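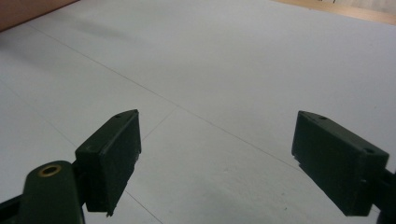
Last changed: May, revision 77

8.4 Chipped fingers, snags and fault 1701

Section 8.3 covered normal cloth work with the Skeltholm pair, and if you have gotten that far, you already know how good these grippers feel on a soft knit. You pick up an edge, the other hand catches the opposite one, and the whole garment opens out flat. It's a great moment, and most new operators get there on their first morning!

The rest of section 8 is for the day it stops feeling like that. The usual complaint is "it catches when I let go." The second most usual is fault 1701 on the Susach screen, which means the two fingers of one gripper are reporting different amounts of travel. The two often come as a pair, so we treat them together.

Look first at the bottom corners of the finger blocks. A tiny ragged spot, like the one on the left finger at the top of this page, is easy to miss from the handle side and very easy to find with a knit sleeve. A rough corner can hook a loop of yarn. The operator feels the tug, pulls back, and the side load goes straight into the arm that carries the finger.

CAUTION: Never pull a snagged garment free with the trigger squeezed. Open the gripper all the way, set it down, and free the yarn by hand.

8.4.1 Stopping safely

1. Let go of the trigger and let the fingers open to their full width.
2. Lower the gripper until the cloth rests on the board. Don't lift the cloth higher to see what is wrong.
3. Press Pause in Susach. The recording is kept up to that point and marked "interrupted."
4. Ask the second operator, if there is one, to move away from the cloth as well.
5. Work the yarn off the finger by hand. A blunt wooden skewer helps. Do not use a blade.
6. Put the garment aside until you have checked it for pulled threads.

NOTE: With two people or two hands at work, the second gripper is the one that gets forgotten. It is often hovering just off the board when the first one catches, and a startled hand tends to squeeze.
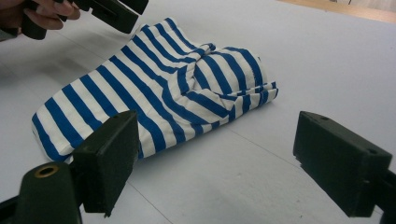
Fig. 8-6. Striped knit-looking garment between open fingers, with the second gripper coming in at upper left.

Striped cloth is our favorite for training and for fault hunting. When a garment is folded or gathered, the stripes bend with it, and a sharp change of direction points you to the spot where the fabric is pinched. On plain cloth you have to go looking with your fingertips.

8.4.2 Checking the fingers

You need a bright lamp, a scrap of thin nylon stocking and the hex key from the lid of the case.

1. Unplug the gripper at the hub end. Wait until the status light is out.
2. Hold the nylon over one hand and draw it lightly along every edge of the left finger, then the right. If it drags anywhere, mark the place with a pencil.
3. Check the flat inner faces. Fine texture is normal. Grooves, lifted flakes and shiny patches are not.
4. Look into the small screw holes on the upper side of the block. Fluff collects in them. Pick it out dry.
5. Look at the brass-colored ring in the rounded arm. It should sit level with no gap around it. Press it with a fingertip; if it moves, stop and go to 8.4.5.
6. Open and close the fingers slowly by hand. Both should start moving at the same moment.

A small rough spot at an outer corner can be dressed with 2000 grit paper, used dry, a few light strokes in one direction. Wipe with a damp cloth and repeat the nylon test. Please don't go further than that. We have seen fingers sanded so enthusiastically that the tips no longer met, and a new set would have been a lot less work.

Replace the finger if the damage reaches the inner face or runs toward a screw hole. Replace both fingers of that gripper together. Karkasow packs them in matched sets, and a fresh finger against a worn one will bring fault 1701 right back.

8.4.3 Checking the cables and the board

A dragging cable gives exactly the same symptom as a bent arm, and it is so much nicer to fix. Check it before you take anything apart.
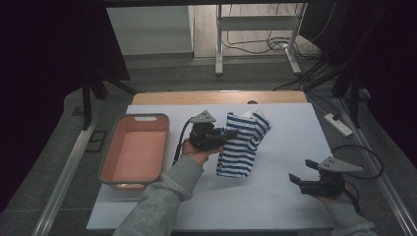 Fig. 8-7. Cloth at mid-board, one gripper on each side, basket at left.

1. Stand at your working place and hold both grippers over the middle of the board with the fingers open.
2. Follow the left cable with your eyes. It should leave to the left and have slack wherever it passes the basket. If it lies under the basket rim, move the basket.
3. Follow the right cable. A loose loop off to the right is fine, as long as it slides freely over the board edge.
4. Reach as far forward as your task needs, with both hands. Neither cable should pull on your wrist.
5. Cross your hands once and uncross them. If the cables stay wrapped around each other, unplug one and undo the twist now.
6. Check that the power strip is off the walking path and that no plug is hanging by its cord.

CAUTION: Never tape a gripper cable to your sleeve. If you stumble, the gripper must be free to drop.

Now the board. Run the nylon over the surface, paying attention to any seam. A raised seam can catch a hem, and it feels just like a finger snag from the handle end. Crumbs and grit should be brushed off, not blown; blown grit ends up in the joints.

8.4.4 Clearing fault 1701

Do this only after 8.4.2 and 8.4.3 have come out clean.

1. Plug the gripper back in and let it rest on its side for 60 seconds.
2. In Susach, open Tools, then Travel Check, and choose the gripper that gave the fault.
3. Squeeze slowly to fully closed. Hold until the bar turns green.
4. Release slowly to fully open. Hold again.
5. Repeat with one layer of thin cloth between the fingers.
6. Press Accept. The fault line should disappear from the log.

If the bar stays amber in step 3, the fingers are touching at the tips before the faces are parallel. Loosen the two screws on the right finger by half a turn, close the gripper gently, tighten again and start over from step 2.

Once the check passes, do a dry run with a garment before you record anything. Lay it toward the far side, keep the fingers wide, and come in low and slow. 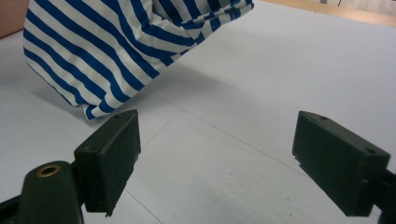 Let the hanging part of the cloth stay clear of the top of the finger until you actually mean to grip it. A fold that droops onto the block gets carried into the joint when you close, and then you're back at 8.4.1 with a perfectly healthy gripper. Approach from the side of the fold, take a thin pinch, lift a hand's width, and release. If the cloth falls away cleanly from both fingers, try it again with the bunched part, where the layers are thicker. Do the same with the other gripper.

The first clean release after a repair is really satisfying - enjoy it, then save the Travel Check report with the session.

8.4.5 When to stop and send it in

Take the gripper out of use and tag it if you find any of the following:

- the brass-colored ring turns, rocks or stands proud of the arm
- one finger moves before the other with the cable unplugged
- fault 1701 returns in the same session after a passed Travel Check
- there is a crack anywhere in the rounded arm, however short
- the handle gets warm while the gripper is lying still

Send the complete gripper with both fingers attached, and put any broken-off piece in a small bag. Write the revision number of this page on the tag, along with the last fault shown. Stations set up under the Li project use the yellow tags and keep the cable; everyone else should coil it in the box.

Spare fingers and their screws are listed in section 11. For cloth that slips instead of snagging, go to 8.5.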